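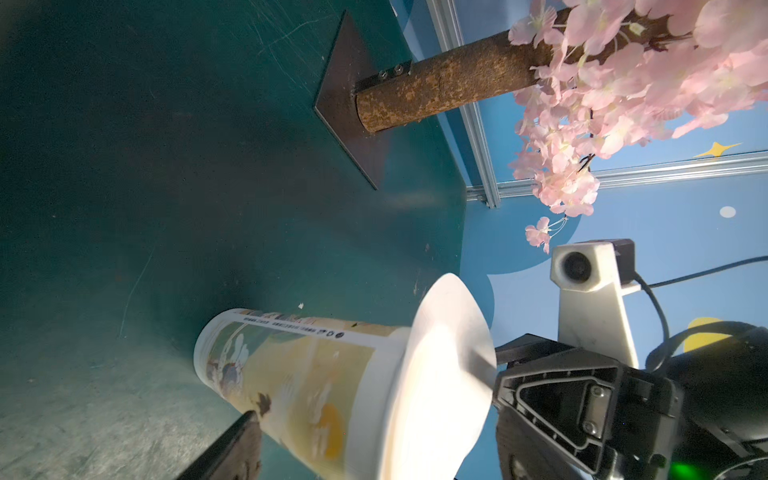
Figure 4.1 A paper cup on its side next to the gripper, as the wrist camera records it.

Chapter 4
Learning Two-Handed Work from Demonstration

Pick up a cup of coffee and put a lid on it. You will hardly notice what your hands are up to, and that is what makes the job such a lovely one to study! One hand steadies, the other brings the lid across, and both keep making small corrections that you couldn't write down if you tried. The group at Wuvthorpe spent a whole May trying to get two robot arms to do the same, and this chapter follows their method from the first recording to the final score sheet.

The method is called paired cloning. A person guides both arms through the task, the computer stores what every joint did alongside what the cameras saw, and a network is then trained to produce the next short stretch of movement from the latest views. No one writes a rule for "cup" or "lid". The Wuvthorpe set, known as Prosix, holds 1393 demonstrations, of which 963 were kept for training after the others had been put aside for testing or thrown out for dropped camera signals.

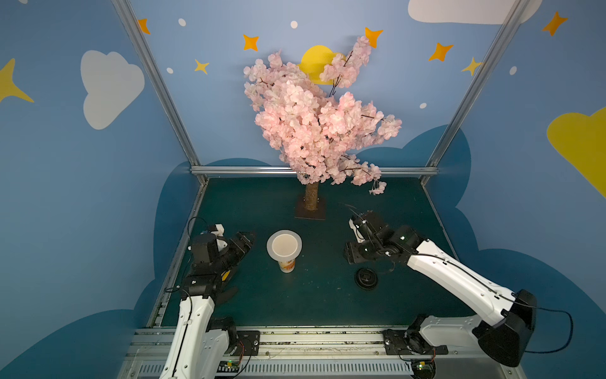 4.1 Why two arms are harder than one

With a single arm, a small error stays small for a while. With two, each arm becomes part of the other's world. If the left gripper nudges the cup by the width of a pencil, the right one has to aim somewhere new, and it has to find that out from the cameras. Raimo Honkanen, who built the first version of the training code, compared it to two people laying a tablecloth without speaking — fine until one of them tugs.

His answer was to let one network drive both arms together. It sees all the views at once and predicts up to 20 steps of motion for the pair,

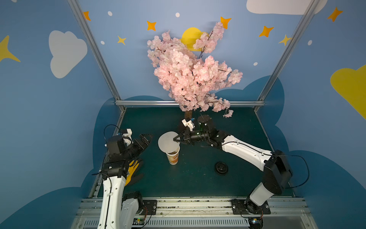 then carries out only the first few before looking again. Readers who met receding-horizon control in Chapter 3 will recognise the idea. What is new is that the plan comes from examples, with no model of the cup anywhere in it, and I still find that a thrilling thing to watch.

A later study at Skirnthorpe swapped the single network for two that shared messages. We compare the pair in Section 4.5.

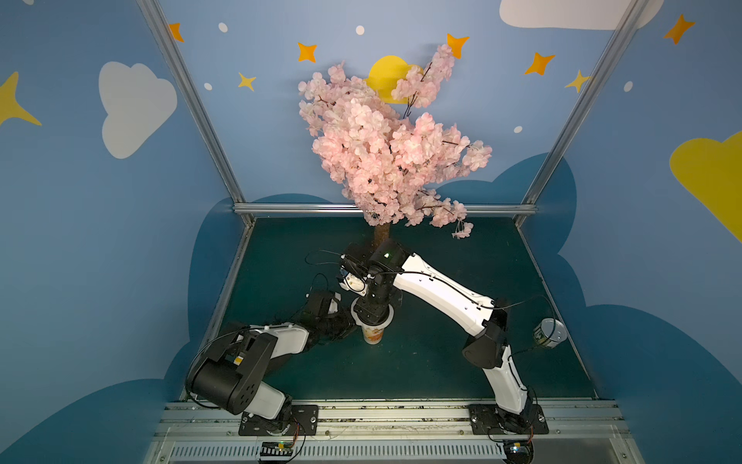
Reading time for Section 4.2: 20 minutes

4.2 Recording a demonstration

Begin with the person, because the network can only copy what it is given. A guide who pauses to think teaches the arms to pause as well. The Honkanen protocol asks for a few practice runs before anything is saved, and for the objects to be set down in a fresh spot each time. Keep the clumsy recoveries too — a slip followed by a good correction is worth having, as we shall see when we look at how errors build up over a long task.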